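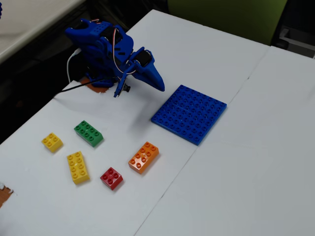
Tellard Hauler Bag for 1/10 Off-Road

Sold by Thambiah Hobbies
Price: $122
Colour: charcoal with grey trim
Availability: in stock, ships from our store
Warranty: 2 years on zippers and stitching

Add to cart
Add to wish list
Ask us a question

About this bag

We have carried a good many hauler bags over the years, and most of them have gone the same way. The zipper goes first, then the cardboard drawers get damp from sitting on a wet pit floor, and by the end of the second season you are holding the whole business together with a tie-down strap off the trailer. So when the sample of the Tellard came in, we took it to the track for a whole winter of club racing before we put it on the shelf, and we are very happy to say we ended up ordering a proper stack of them.

It is a drawer bag, the kind that stands upright and opens at the front, and it is sized for one 1/10 buggy or stadium truck plus all the bits that go with it. A short course truck will go in too, as long as you take the body off and lay it in the top (the bodies are so wide now that there's really no way around that, in this bag or any other we sell at this size). The bag stands 51 cm tall with the handle folded down, and it goes behind the driver's seat of a small hatchback without having to slide the seat forward, a thing we checked very carefully because one of us drives one.

The drawers are corrugated plastic instead of cardboard. If you've ever spilled a bottle of shock oil in a cardboard drawer you will know why we were pleased about it! They wipe clean with a rag and a bit of motor spray, they fold flat when you need to replace one, and we keep spares behind the counter so you don't have to buy a full set when you put your foot through the bottom one. The fronts each have a webbing tab, and the tabs are long enough to get hold of with cold fingers.

What goes where

Everybody has their own system and we wouldn't dream of talking you out of yours, but for those starting fresh, this is how ours is usually packed.

Top compartment: the vehicle, sitting on its chassis with the wheels off, or with the wheels on if you are only running a buggy. There's a foam pad under it and a strap across.

Upper drawer: tools, glue, body clips, the good scissors.

Middle drawer: springs, pistons, shock oils standing up in the Imer bottle tray (sold separately, see further down).

Bottom drawer: mounted tires. It is the deepest of the drawers, and it will hold 9 pairs of buggy rears if you nest them properly, which is more than most of us ought to be bringing on a club night anyway.

Side pockets: charger leads on one side, setup sheets and a pen on the other. The pocket on the left has a mesh front, so you can see at a glance if you've left your transponder at home.

Please don't carry your lithium packs loose in the drawers. Put them in a proper charging sack, at storage voltage, and stand the sack in the top where you can get at it quickly.

A word about the shoulder strap

The strap is wide and nicely padded, and the hooks are metal. It works well for the walk from the parking lot to the pits, but a fully loaded bag is a heavy thing, and if your track has a long gravel lane as ours does, you may be happier with the Pillden folding cart. The bag sits on the cart with the drawers facing out, so you can leave it strapped down all day and work straight out of it. A few of our regulars do it that way and they've stopped bringing a side table altogether.

Care

Knock the dirt out before you store it. Clay dust is what kills zippers, and an old toothbrush run along the teeth once a month does wonders. The outer shell can be sponged down with lukewarm water and a drop of dish soap. Leave it open to dry, somewhere out of direct sun, and pull the drawers out while you're at it so the air can get in behind. It should not go in the washing machine, and the stiffening panels are stitched in place, so please don't try to remove them.

If a zipper pull comes off, bring the bag in or drop us a line before you go at it with pliers. We keep a bag of pulls in the workshop and will fit one while you have a look around.
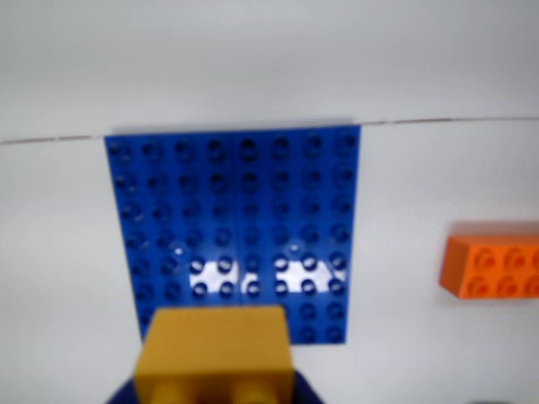
One customer wrote to us in April to say the bag had been through a full outdoor season and two very muddy club meets, that the drawers still slid as they should, and that the only complaint was the front flap, which hangs down over the top drawer unless you roll it up and clip it. The same letter asked if the flap could be made to come off completely. It can't at the moment, but we've passed the suggestion along to Tellard, and in the meantime the two little elastic loops under the handle will hold the flap up very well once you get in the habit of using them.

Another buyer wanted to know if the bag would take a 1/8 buggy. We tried it, and the car does go in, but only on an angle and with the wing off, and the strap won't reach across. For 1/8 we'd send you to the larger Tellard, due back in the store when the next shipment lands. Leave your email on that page and we will let you know.

In the box

Hauler bag with foam pad and strap
Drawers, packed flat, with tabs already fitted
Shoulder strap
Blank name card for the clear window on the back

You'll need to fold the drawers yourself. The creases are quite stiff the first time, and it goes much easier if you let them warm up indoors for an hour if they've been sitting in a cold garage.

Goes well with

Imer bottle tray, fits the middle drawer
Pillden folding cart
Pillden pit towel, grey
Tellard replacement drawers, sold singly

Shipping and returns

Orders placed before noon usually go out the same afternoon. Unused bags can come back to us for a refund, so long as the drawers haven't been folded. If you live close by, choose store pickup at checkout and we'll have it waiting at the counter for you, and if you'd like to bring your car along to test the fit, please do. We're always glad to see what people are running.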